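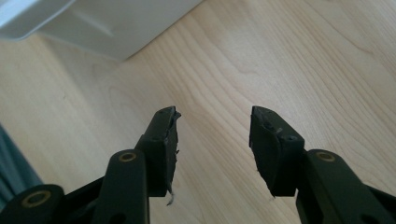 Home | Talks | Workshop notes | Contact

Speaker notes: keeping a hand-held gripper in good nick

Right, hello! I've got 20 slides and I'll get through maybe half. Everything in here comes from looking after the hand grippers at Kitulent, where we log 2,400 closes on a busy day, so things wear out faster than you'd like.

Start with the pads, always. Edges go first — you get fraying, then little flakes, then a corner lifts and your grip on thin stuff goes funny. I change ours every 2,000 closes. (Plustgate does theirs whenever they look ugly, and fair enough!) 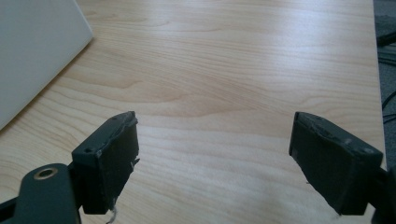
Do you have to pull the whole finger off to change a pad?

Most of the time you can leave the finger on. Open the jaws right up, peel from the outer edge, clean off the old glue and press the new pad down for a slow count of 58.

Slide with the pivots: bushings next. Wiggle each arm sideways with the jaws half closed. Any click you can feel, swap the pair, left and right together. We did just the one side once and spent a whole arvo chasing a crooked grip.

Fibres! Bits of thread catch on rough edges and work their way down into the joints. Tweezers, never compressed air. I learnt that one at Hellton and I'm still a bit sore about it.

Pause for water. Then the logbook slide — ours is at entry 492, mostly pads. Pass the spare finger around and ask for it back this time.

Last updated: May

Related talks
Calibrating jaw width on the bench
Glues we've tried at Khalaf
Cable tidying for small cells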